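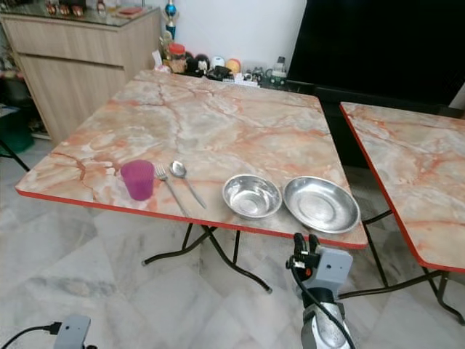
August, 14:23. Tableware cell, notes on rules before the Hokberg people come by.

Went thru the Drarnow checklist again. Half of it assumes a caged industrial arm, doesn't fit us. Keeping what does, rest goes in the drawer.

Reset rule, final wording: every item goes back to its start spot before the next run, and the operator says "clear" out loud before anyone hits go. No "clear", no run. Hands stay on own side of the red edge until the arms are parked.

Layout order stays cup, fork, spoon, bowl, plate, left to right. Fork and spoon on a slant, side by side. If somebody wants a different order it gets its own sheet and its own batch name. Last month we mixed two layouts in one folder and lost nearly 100 runs sorting it out. Not again.

Speed: slow setting for anyone new, 3 clean runs before they go up a step. Borkard sheet says one is enough. I disagree, leaving it at 3.

E-stop: within reach of the operator, not the person watching. Test it at start of session and write it down. Two blank lines in the log this week, please dont do that.

Cables: check the loop at the wrist before power on. Should hang free, no twist, enough slack for full wrist turn. Same for the connector on the other unit, push it home by hand. Floor tiles are slick, so check table feet too, and that the gap to the next table hasnt changed.

Steel plate vs bowl: shiny stuff throws glare. Note lights on/off in the run sheet, every time. Stojanovska template has no field for it, use the comments box for now.

Failed grabs: keep them, tag them. Deleting bad runs makes the numbers look better than they are. Dropped item = stop, park, then pick up.

To do: print the reset rule big, ask Hokberg which version of the checklist they recieved, add lights field to template.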